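Tufa Microfiber Cloth, Yellow
Rustel Surface Care

General-purpose cloth for dusting and wiping sealed wood, glass, enamel and stainless steel. Terry-type pile on both faces. Suitable for dry use or with water.

Specifications
Fabric weight: 500 g/m2
Wash temperature: 60 °C maximum
Pack size: 7 cloths
Pack weight: 590 g
Color: bright yellow

Use on wood tabletops
Shake the cloth out before use. Fold in quarters and wipe along the grain with light pressure. Turn to a clean face when the pile is loaded. For marks, dampen one corner and dry the surface at once. Not recommended for unsealed or freshly oiled wood.

Care
Wash separately before first use. Do not use fabric softener, bleach or dryer sheets. Tumble dry low or hang. 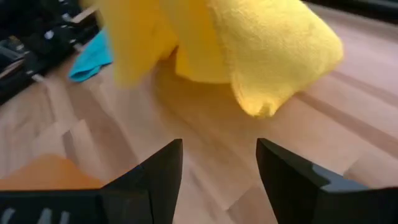 Some loose fiber is normal until the second wash. Trim pulled loops with scissors.

Also sold in gray under the Dencombe name. Orders ship from the Urham warehouse. Trade inquiries: Bontu Ejigu, Sales.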